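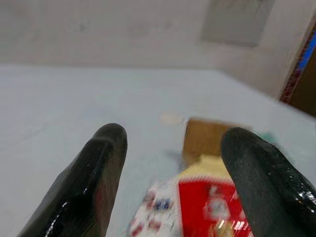
Start with the packing table, before the slides on cost. Most people in the room will have sent a parcel this year and very few will have thought about what goes around it. Ask them to look at the plain brown box with the bright red package in front of it. No writing to read on the box, and the eye still goes straight to the red. That's my first point: colour gets a thing noticed on a shelf, and a plain carton gets it through the post. They're separate jobs and small shops often pay for both twice.

Pause for a bit. Let people get their coffee down.

**Who we are (keep it short)**

- Grullstead is a small mail-order shop. Fergal Ní Chonaill does the buying, I do the packing.
- We carry household odds and ends, mostly flat or soft goods.
- In June we sent out more than 500 parcels, our busiest month so far.
- Thank Eamon for lending the projector.

**Reusing cardboard**

We used to flatten every incoming carton and put it out for recycling. Now we go through the pile first. Good sheets are kept for stiffeners, poor ones go out.
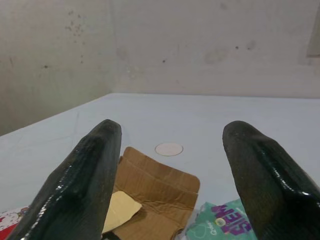
Sorting takes a minute per carton once you know what you want. Run a thumb along the fold and bend it once. If it stays bent, it's no use as a stiffener. The piece on the table is a fair one to talk through: it's creased, it has a torn, ragged lower edge, and there are strips of tan packing tape across it. I'd trim the torn edge and leave the tape alone. Pulling tape takes the top layer of paper with it, and then the sheet is weaker than when you started. Our local depot takes small amounts of tape on cardboard, but ask yours.

Somebody will ask about customers minding. We've had two complaints. Both were about old address labels, so now we cover or cut off every label — no exceptions.

**Small packets**

Thin, glossy packets are the awkward ones. They slide to the bottom of the carton and get missed when it's unpacked. We lost 7 that way before we changed the order we pack in.

What we do now:

1. Lay out the whole order on a clear bit of table.
2. Check it against the slip.
3. Stiffener down first.
4. Flat packages on the stiffener, face up.
5. Small packets last, on top, where they'll be seen.

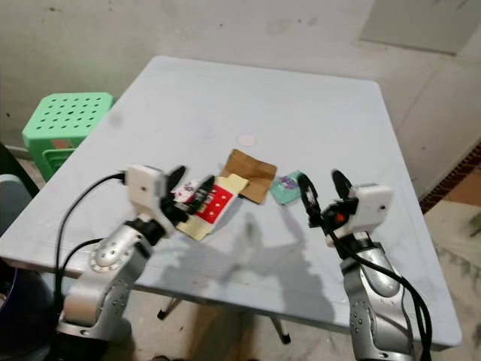

*Flat red and cream package, brown cardboard and a small teal packet on the table.*

Leave that one up while I talk about table height. Ours was too low for the first year and my back knew it. We raised it with blocks under the legs. Cheap fix, done in an afternoon.

**If there's time**

- Carton sizes: we went down to three. Bring the samples.
- The Plunda tape gun, and why I went back to a hand roll.
- Hand round the sign-up sheet for the Van Damme bulk order. Minimum is 200 cartons between us all.

Questions. Finish by quarter past, the hall is booked after us.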